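Arnum Fluffy Drawstring Bag, Cream

Home > Bags and Storage > Soft Bags > Arnum Fluffy Drawstring Bag

In stock. Usually sent out within 2 working days.

A soft drawstring bag in cream-white with a furry outer and a cream cord finished in small pearl-like beads. It is sold as an evening or weekend bag, but a good share of our orders come from people who want something nicer than a carrier bag for slippers, hair things or a spare jumper. It folds away to very little and weighs next to nothing.

The bag has no frame and no stiff base. Empty, it lies flat on a bed or shelf and can be folded in half or rolled. Filled, it takes the shape of whatever is in it, so heavy or sharp-cornered items will show through and pull the fabric down. We suggest keeping the load under 2 kg. 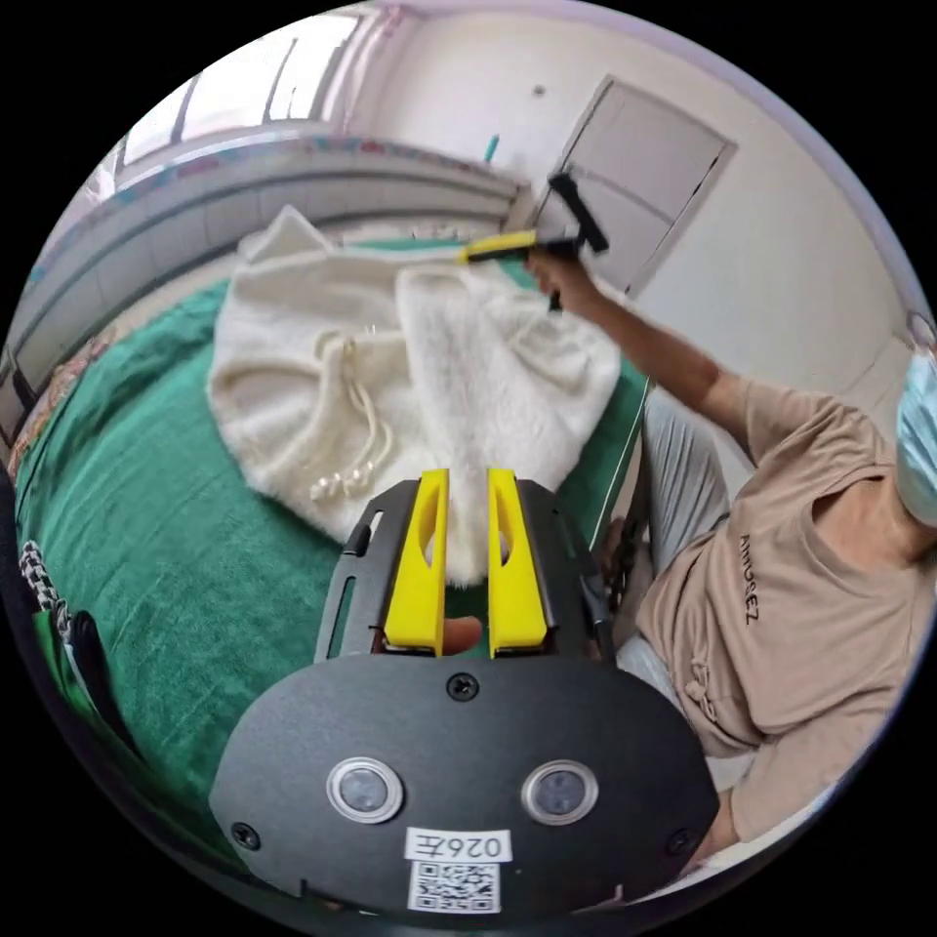
Customer comments

Bought the cream one in August and the pile does go flat if you leave it under other things, mine had been at the bottom of a drawer for weeks. A shake and a few minutes with a soft brush sorted most of it. The beads are still all on. I would have liked a slightly longer cord as I wear it over a coat.

Reply from the shop: The cord is the same length on every bag at present. We have passed the request on to Arnum. For flattened pile, brush in one direction only and leave the bag lying open overnight before using it again.

Details

Maker: Arnum
Style: drawstring, unstructured
Colour: cream-white, cord to match
Outer: polyester faux fur
Lining: plain woven polyester
Cord ends: small pearl-like beads
Weight: 200 g
Inside pocket: one, open top, 15 cm wide
Item code: Arnum soft bag, cream

Folding and storing

Lay the bag on a flat, clean surface with the cord side up. A bed is better than a table as the pile does not get pressed as hard. Open the neck fully, push out any corners that have turned over, and smooth the fabric from the middle outwards. Tuck the beads inside before you fold. Left outside they leave small dents in the fur and can catch on knitted things in the same drawer.

Fold once, bottom to neck. A second fold is fine for travelling but not for long storage. Do not use a vacuum bag.

If you keep several bags together, the Vendell cotton sleeve fits this one with room to spare and keeps dust off pale fabric. The Saragih hanging organiser also takes it, one bag to a section, although the lower sections are shallower and will squash the pile a little.

Washing

Hand wash in cool water with a mild liquid soap. Keep the cord and beads out of the water if you can, or tie them in a small cotton bag first. Press the water out in a towel and do not wring. Dry flat, away from radiators. Drying can take a full day, longer in winter. No bleach, no tumble dryer, no iron.

Small marks can be dabbed with a damp white cloth. Test make-up remover on the inside edge of the neck first, as some brands leave a yellow tint on cream.

New bags shed some fibre for the first 7 days or so of use. Shake the bag outdoors before carrying it against dark wool.

Delivery and returns

Sent in a flat paper mailer. Unused bags can be returned within 15 days with the beads and tags still attached. Bags that have been washed cannot be taken back unless there is a fault in the stitching or the cord.

Spare cords are stocked in cream only and come with the beads already fitted. Threading instructions are in the packet.

Also in this section

Arnum Fluffy Drawstring Bag, Grey
Vendell Cotton Storage Sleeve, Medium
Saragih Hanging Organiser
Grullau Soft Bristle Fabric Brush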